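Friday, April 23, 2021

Woke at five with the conviction that I should learn to bake bread like a serious person, and was asleep again by ten past. So the sourdough goes another day unfed. It has been in the back of the fridge since March and has developed a gray liquid on top that the internet calls "hooch," as if a cute name would make me want to pour it off.

The real event of the day was the bus to Ostdale. The 64 now stops at Shearer Street instead of the library, which saves the driver a left turn and costs me a hill. I wore the wrong shoes. I am always wearing the wrong shoes — it's the closest thing I have to a personal style.

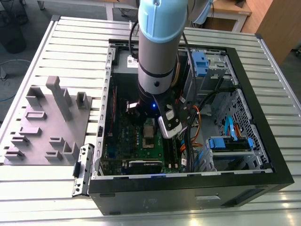

At the top of the hill there is a garden store called Ukura, and I went in to get my breath back and came out with a lemon tree. It cost 40 dollars. The tag says it likes full sun, good drainage and no drafts. My apartment has a north window and a door you can slide a magazine under. The woman at the register asked if I had grown citrus before and I said "a little," by which I meant I once left a lime on the counter until it changed color.

Getting a tree home on a bus is a good way to meet people. A man held the pot while I looked for my pass, and then kept holding it for three stops, telling me about his knees. He was against surgery. By the time I got off I was against it too. 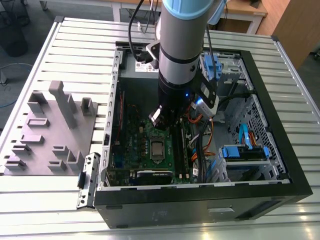 Later. The tree is in the bathtub because that's where the light is, for 20 minutes, at four in the afternoon. I showered beside it with the curtain half open and soaked the mat. It has already dropped a leaf. I read that this is normal, then read on another site that it means the tree is dying, and decided to believe the first one, which had nicer pictures.

Mother called during supper. She wanted to know if I'd written back to the people at Clondance about the summer rental, and I said it was on my list. It is now on my list. She also thinks a lemon tree needs a name. I said I'd wait and see if it lasts the weekend.

Toast for supper, store bread. Must feed the starter tomorrow.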